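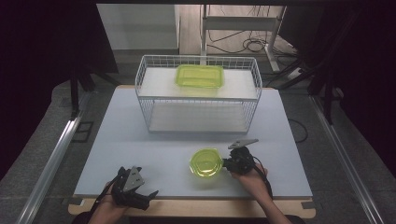
To: gripper-eval list
Subject: Re: Hand-held gripper comparison, container shelving task
From: Evaluation Coordination, Cronin site

Colleagues,

This message answers the points raised on the list after the July circular and sets out how the second part of the comparison will be run. The earlier message is quoted in part below.

> The circular says that the Zorent and Dunero finger sets will be
> compared on "household containers." Could the coordinators state
> which containers, and whether both hands are to be used throughout?
> At our site the round containers gave far more trouble than the
> rectangular ones, and a single score for the two would hide that.
> We would also like to know whether a dropped lid ends the trial.

The containers are the two lime-green plastic ones, one rectangular and one round. They will be scored separately. Sites that have already submitted combined scores are asked to split them from their logs and resubmit. The object set will not be extended during this part of the comparison, although several members have proposed glass jars, and those proposals have been kept.

Both hands carry a gripper in every trial. Operators may choose which hand makes the first contact, and the choice must be entered in the log. An operator who changes hands after first contact should finish the trial and mark it as a change. Such trials count.

A dropped lid does not end the trial. A container that leaves the table does.

The rack is the two-level white wire one. For the opening position, the rectangular container is placed on the upper shelf and the round one on the table in front of the rack. The lower shelf is left empty.

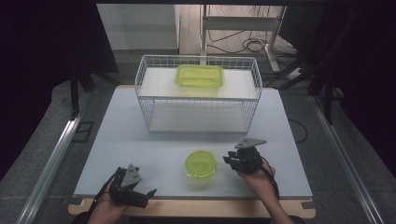 Dinesh Tiwari wrote that his site had seen the Dunero fingers slide on the round lid whenever the operator approached from above, and that a side approach at table height removed most of the difference between the two sets. He asked that the approach direction be recorded, as otherwise the comparison would measure operator habit as much as finger shape.

The coordinators agree. A column for approach direction has been added to the log sheet, with the entries "side," "above" and "other." It applies to all trials from now on. Earlier trials may be left blank in that column; please do not fill it in from memory.

The first part of the comparison closed with 208 accepted trials for the Zorent fingers and 226 for the Dunero fingers. A further 21 were set aside for incomplete controller logs. The target for both sets together is 500, and sites with table time available are asked to give priority to the Zorent set until the counts are level.

Two smaller matters. The Tedetti controller must be restarted after any change of fingers, including a change back to the set used before. Several logs show an opening width carried over from the previous set, and those trials cannot be scored. Cables should be routed down past the wrist and checked for free movement before the first trial of a session.

Questions on scoring may be sent to the list. Requests for spare finger pads should go to the coordinators directly, with the site name and the finger set in the subject line.

Evaluation Coordination
Cronin site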